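Chapter 2
Shell Fabrics and Water Resistance in Outerwear

A winter jacket is built in layers, and the outer layer, or shell, decides how the garment behaves in sleet and wet snow. This chapter deals with the weave of the shell, the finish applied to it and the way both are measured.

Two properties are often confused. Absorbency is the capacity of a material to take liquid into its pores or fibres. Repellency is the tendency of a surface to shed liquid before it can enter. A cotton shell absorbs readily unless it is treated. A tightly woven nylon shell absorbs little, but may still leak at the seams. 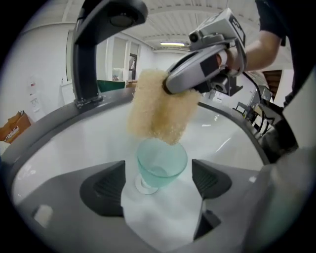

Figure 2.1 A coarse, porous sponge above a stemmed glass in a white basin.

Resistance to penetration is given as the height of a water column, in millimetres, that the fabric supports before leaking. The Zastar shell used in the exercises is rated at 800 mm, suitable for light snow only. The Teshome shell is rated at more than 3,628 mm. Leblanc and Pichon tested both after 60 wash cycles, and their results are set out in Section 2.4.

2.1 Weave and Yarn Density

Yarn density is the number of yarns per centimetre, counted separately for warp and weft.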